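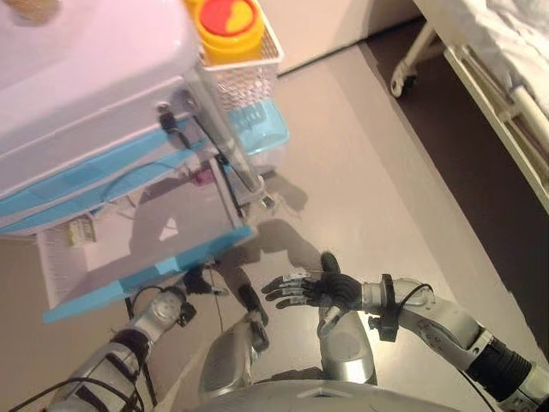
Shelf life of cleaning wipes and supplies once opened

Posted March 8, 2019 in Clinics and Small Practices

I took over ordering for a two-room clinic in Akdale and I am trying to sort out what to keep and what to throw away. We have tubs of disinfecting wipes that were opened before I started. Some have a date printed on the bottom and some have that date rubbed off. The manager says the printed date is all that matters. The person who had the job before me left a note saying to toss every tub 6 months after opening. Those can't both be right. We also have a closet with 3,000 exam gloves in it that I didn't order, and I would like to know if those go bad too.

I don't want to waste money, but we have an inspection in June and I don't want to fail on something this small.

Seramia

The printed date is for an unopened tub. Once the seal is broken you go by whatever the label says about use after opening. Not all of them say anything. If yours doesn't, call the number on the label and ask, then write down the answer and keep it with your supply list.

For the tubs with no readable date, throw them out. You can't show an inspector anything for those. From now on write the opening date on the lid with a permanent marker. Check that the lid snaps shut too. Most of the wipes I have thrown away dried out from a lid left up over a weekend, well before any date.

Gloves do age. Look on the outside of the case for a date. Keep them away from heat and sunlight and put the oldest boxes in front. If a glove tears when you pull it on, or feels sticky, get rid of that box.
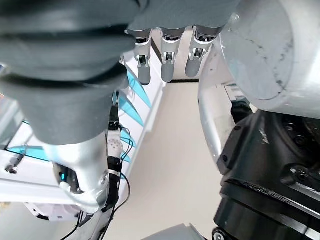
Maddocks

Agree on throwing out the unlabeled ones. I would add that the 6 month rule in the note may be your own clinic's written policy. Look in the policy binder. If it is in there, you have to follow it until somebody changes it, even if the label allows longer. Our inspector read our policy first and then checked the shelves against it.

Also buy smaller tubs. We went from the big ones to the 100 count and we throw out a lot less.

Jiltisine

we just use them till they're dry. never had a problem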